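The Long Way Around to a Kitchen Table

Sunday, June 15, 2025

We finally have a table again! For those of you who have been following along since the move (and bless you for your patience), you know that we'd been eating supper off our laps since the first week of May, when the old one lost a leg on the front steps and could not be talked into standing up again.

I thought replacing it would take one Saturday. My husband, who is wiser, said to give it a month. We drove out to Cutwood, the secondhand barn past the feed store, and came home with a lamp, two soup bowls and no table. We went back the week after and came home with a rug. I do love that rug, but you can't put a casserole on it, at least not with our dog in the house.

What I kept getting stuck on was length. My mother's table sat 11 of us at Thanksgiving if the cousins squeezed, and I think I've been carrying that table around in my head ever since I left home. Our new kitchen is narrow, though, and every long table I fell for would have blocked the back door. Elsa Rustad, my neighbor across the road, came over with a roll of masking tape and marked the shape on the floor so we could walk around it for a few days. I bumped my hip on the tape (yes, on the tape, I swerved and hit the counter) and that settled it. Shorter it would be.

I still looked at long ones every night before bed, of course. I've got a whole folder of them on the computer, kitchens and libraries and workrooms and all sorts, and I'm not ready to delete it.
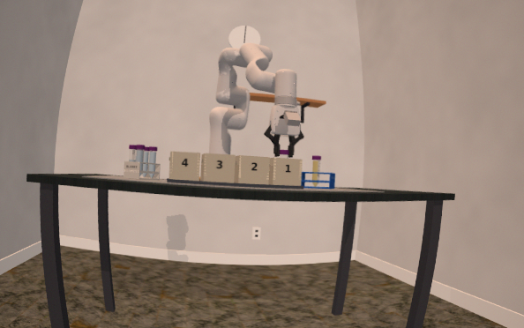
A long dark table with a thin top.

The one we ended up with came from Valter Haugland, who was clearing out his aunt's place over in Dahlgren and let us have it for a pie and a promise to oil it. It's pine, with a burn mark at one end that I've decided to be fond of. It seats six, or eight if you like each other, and the back door opens all the way.

Elsa is coming Tuesday with her rhubarb cake, and I need to go find where I packed the good napkins.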